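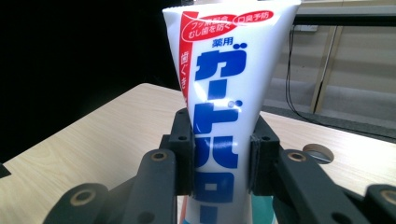 Toothpaste tube in the hand gripper, crimp up, fingers closed on the narrower part. Bench by the black side of the room.

25 May 2022
Hirnunthorpe robotics club, bathroom shelf task
Written by Iraís Palacios. Present: Živko, Jacinto, me. Ehab came after his lab class.

Goal for this session: decide how the gripper should hold a tube. Until now we practiced mostly with the cups and the soap box, and the tube was always left for the end when everybody was tired. In the rules for Raltham the tube is one of the required objects, and it must go from the table into the holder with the crimped side up. So I asked that we do only tubes until we have a rule that we can write down.

We used the white one with the blue letters, ガードハロー. Jacinto brought it because he wanted a tube whose label the vision group has never seen. I cannot read Japanese except the kana, slowly, but for our work it is a good object. The letters go down the middle of the tube one under the other, so you can see immediately if the tube is turned in the fingers. With our old tube the print was small and we were always arguing if it had rotated or not.

Setup
Hand gripper number 2, the one with the new linkage arms. Flat black fingers, no rubber. I wanted first to know what the bare plastic does, and then we put the rubber. Živko tightened the screws of the fingers before we started and put a paint mark on one of the screw heads on the back, to see if it moves during the session. (It did not move. I checked at the end.)

The arms are the ones that he redrew in February, with the brass inserts pressed in the holes. I was against the brass because of the extra weight, and I want to write here that I was wrong. The old arms had the pin directly in the printed plastic and after some weeks the hole became oval, and then the fingers did not arrive parallel. These ones still close straight. There is a very little play in the left side if you pull on the finger with your hand, but in a grasp I cannot feel it.

Recording was with Jasis on the laptop, same settings as the last time. Jacinto held the gripper for most of the session and I did the table of results.

What we tried

First grasp, high on the tube, near the crimp. It looks like the natural place, and it is where Ehab always takes it. The tube is wide and flat there. The fingers press on the two narrow sides and the tube bends between them like a piece of thick paper. When Jacinto lifted it slowly it stayed, but as soon as he turned the wrist the bottom part was swinging. We did this grasp many times and it was never the same result. I do not want it.

Second grasp, very low, at the cap. The cap is hard and the fingers like it. The problem is the holder: the cap must go inside, and with the fingers around it they hit the border of the holder before the tube is in. Živko says we could make the tips thinner. Maybe, but thinner tips are a new part and a new print and then we repeat all the tests with the cups. Not before Raltham.

Third grasp, lower half of the body, where the tube gets narrower and more round. Here it is better. The toothpaste inside pushes back against the fingers and the surface does not fold. You have to close more than you think, and then wait a small moment, because the paste moves away from the fingers and after this the grip is a little bit loose. If you lift immediately, the tube slides. If you wait and close again, it stays.

The "close, wait, close again" was the discovery of the day for me. Jacinto says he was already doing it with his hand without thinking, and when we looked again at his recordings from the last session it is true, you can see in the finger opening a small second step. Eliseo's recordings do not have the step, and his tubes slide. We should tell him. He was not here today.

Results
The sheet is in the binder, I copy only the main thing. Third grasp, bare fingers: we did 30 lifts with turning of the wrist, and the tube rotated in the fingers in 11 of them. Rotated means that the blue letters were not vertical any more when Jacinto came back to the start position. It did not fall in any of these. All the bad ones except the very last were in the first part, before we started to wait.

I know this is not a clean test, we changed the method in the middle. Next time we fix the method first and then we count. Živko said the same thing but with more words.

Rubber
We glued thin rubber on the gripper number 1 fingers (the sheet from Nolte, left over from the mat) and tried a few lifts with it. The tube holds very well. It also does not want to leave. When the fingers open, one side stays stuck a little and pulls the tube, so it arrives in the holder with an angle, and one time it took the holder with it. For the cups this was never a problem because a cup is standing by itself when you open.

I think we stay with bare fingers for the tube and the second closing. Živko wants to try rubber only on one finger. I am not convinced but it costs nothing, he will prepare it.

Light
The plastic of the tube is shiny and there are small reflections on it. For the hand recording it does not matter, but Ehab is worried for the detection. He says his program finds the tube by the white shape and when we work with the pale table behind, the border between white and wood is weak. With the dark background it is much easier for him. At Raltham we do not know what table they will have. He asked us to record half of the next session from the other side of the bench, so that the program sees the tube against the wall too. I said yes, but then somebody must arrange the cables, they were hanging and going over the floor on that side and I do not want to walk there with the gripper in my hand.

Also the cable hole in the table. Twice we put the tube down near it and the cap went on the rim and the tube tipped over. I wrote "keep away from the hole" on the sheet, but better is to put tape over it.

Discussion with Ehab
He asked why we record by hand at all when we could program the three positions and let the arm do it. We have had this discussion before. My opinion: for the cup yes, for the tube no. The tube changes its shape when you use it. If the judges bring a tube that is half empty, the position that we programmed is good for nothing, and the arm needs to have learned to close again when it feels loose. Ehab answered that the arm does not feel anything, it has only the current of the motor. This is correct, and we looked together in the log to see if the current shows the loose moment. It goes down after the first closing, slowly, and then it is flat. So we can use it. He will write the small function that waits for the flat part instead of a fixed time. I prefer this to a fixed time because my fixed time comes from one tube only.

We did not test a half empty one today. Jacinto offered to brush his teeth more. We will simply squeeze it into a cup.

Recordings
With today we have 224 good recordings for all objects together. For a long time the tube was the poorest in the set and now it is no longer the poorest, the comb is. I deleted the ones where my sleeve is covering the object. Please, everybody, roll up the sleeves, I include myself in this.

File names: use the name of the object and the name of the person, no jokes in the name. I lost nearly an hour because of a folder called "minty".

Problems with the gripper
- The trigger is coming back slowly when you let it go. Živko thinks dust in the spring. He will open it, please do not oil it before, the oil goes to the plastic.
- Small noise from the right arm when fully closed. I hear it, Jacinto does not. To watch.
- The fingers have one small scratch each on the inner face from the soap box. It does not seem to disturb. Do not sand them!

To do
Živko: clean the trigger spring, prepare the finger with rubber on one side only.
Ehab: wait function with the motor current, first with the cup to be safe.
Jacinto: tape on the cable hole, find another tube, a smaller one if possible, and cables off the floor.
Eliseo: read this entry, then record tubes again with the second closing. Your old ones stay in the folder, I did not delete them, but I moved them out of the training set until we talk.
Me: write the rule for the tube on one page and put it on the wall next to the one for the cup. Ask the teacher at Raltham if the holder has the same border as ours. I have asked already one time without an answer.

Added later, same evening: I tried the third grasp alone with my left hand to see if it depends on Jacinto being Jacinto. Worse than his, but if I wait for the second closing the letters stay straight. I did not put these in the sheet.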